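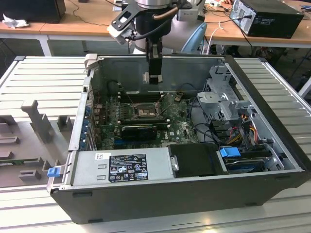
Open desktop tower on its side, with the CPU socket exposed.

Home | Proposals | Venues | Planning | Contact

How to Set Up a Photo Clue Trail for a Proposal

Updated 4th April

A clue trail leads one person through a set of stops, each marked by a photo, and ends where the question is asked. These steps assume a walking route in a town center.

1. Fix the end point first. Confirm access in writing if it is private property. Hinlow Gardens requires 72 hours' notice for groups.

2. Choose 6 stops. Keep each leg under ten minutes on foot.

3. Take each clue photo from standing eye level, in daylight. Crop out street signs. Print at 100 percent on matte card.

4. Write one line on the back of each card. Name a shared date or meal. Do not give the street.

5. Number the envelopes on the inside flap and leave them with staff at each stop. Poirier Bakery and the Wilska ticket office both hold envelopes at the counter.

6. Walk the route once at the planned hour. Add 60 minutes to your time for the real run.

7. Carry the ring yourself. Do not place it at a stop.

If rain is forecast, move outdoor stops under cover and reprint those cards.

Comments

jorie_m: Does step 5 work if the bakery closes early? Ours shuts at two in June.

tpk44: Start in the morning or swap it for a hotel desk.

lakeside: We used the Jorkico card template. Margins print narrow, so check one first.

Related
Choosing a ring size without asking
Proposal spots with indoor backup
Writing an engagement notice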